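Home Forums New posts Members
Search this forum Advanced search

Shoe demos: how many before you train?

wnowicki
We have 80 sandal demos with the hand grippers and I want 321 before training. Tray stays put, start pose changes every time.
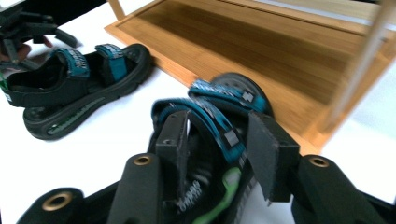 One sandal in the fingers, its mate still on the table.

stergiou7
Too many of one shoe. I'd stop at 40 and swap to another pair.

celina_z
Disagree. Straps are hard, 40 won't cover the grasps. I'd slow down near the tray though, fast moves blur.

wnowicki
Fair point on speed. I'll redo seven of the quick ones and get a second pair in October.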